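Ticket 807 – Linen/voile crib quilt: size shown on product page does not match size shipped
Product: Pasen mini quilt, color Slate
Store: Zurkeo home textiles, web shop
Opened: 2019-12-29
Status: resolved, one item left open (see end)

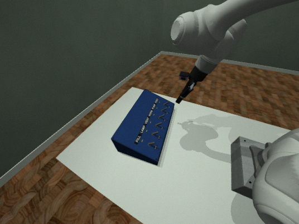
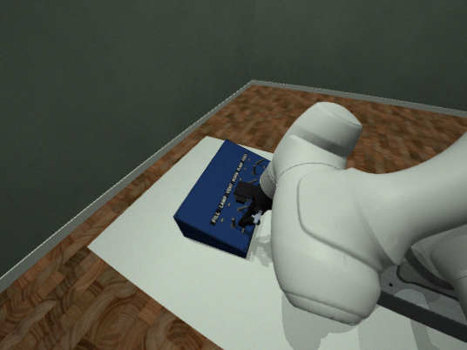

*Blue box on a white sheet, two views*

## Reported problem

Customer ordered one Pasen mini quilt in Slate. The product page lists it as a crib size. The quilt that arrived is the throw size. Packing slip says crib. Sewn-in label says throw. Customer washed nothing and kept the bag.

Customer also asks whether the voile side can be tumble dried, as the page and the label disagree. Logged here as a second item.

## Environment

- Shop catalog: Skendov, current release
- Warehouse labels: Steiner label printer, default quilt template
- Affected SKU: PAS-MQ-SLT
- Other colors: Ivory, Clay, Navy – not affected at time of opening

## Log

**Step 1.** Compared the SKU record in Skendov with the supplier sheet. Size field is correct in both. Fault is not in the product record itself.

**Step 2.** Pulled the variant table. Slate crib and Slate throw share one barcode. The other three colors have separate barcodes for each size. The duplicate dates from the June import, when Slate was added by copying the throw row and editing the title.

**Step 3.** Checked the bin report. Both Slate sizes were put away in bin 82. With one barcode, the scanner accepts either size for either order and gives no warning.

**Step 4.** Blocked Slate from sale in both sizes. Open orders set to hold.

**Step 5.** Requested a new barcode for Slate crib from the supplier. Received and entered. First attempt to save failed:

 Variant update rejected: barcode in use by archived item

Archived item was a test row left over from the same import. Deleted the row, cleared the catalog cache, saved again. Accepted.

**Step 6.** Reprinted bag labels for the crib size. The first batch came out with the last digit clipped and would not scan. Printer was set to 300 dpi and the template is built for a 400 dpi head. Changed the setting, reprinted, scanned one label from the start of the roll and one from the end. Both read correctly.

**Step 7.** Bin 82 sorted by hand against the sewn-in labels. Crib size moved to its own bin. Bag labels replaced on the crib size only – throw keeps the old barcode.

**Step 8.** Test order placed for each size. Correct item picked both times. Scanner refused the wrong size when it was offered on purpose.

**Step 9.** Hold removed. Slate back on sale.

## Care text

The page said "tumble dry low". The label says "line dry or tumble dry, no heat". Supplier confirms the label. The page text was inherited from the all-cotton quilt and did not account for the linen side. Replaced on all four colors.

Cached copies of the old text may show in a browser until the page is reloaded.

## Customer reply

Crib quilt shipped at no charge, prepaid return label sent for the throw. Customer told to follow the sewn-in label for drying.

## Still open

The import job does not reject a duplicate barcode inside one product – it only checks across products. Change request filed with Skendov. Until it is in place, run the duplicate report after every import and before put-away.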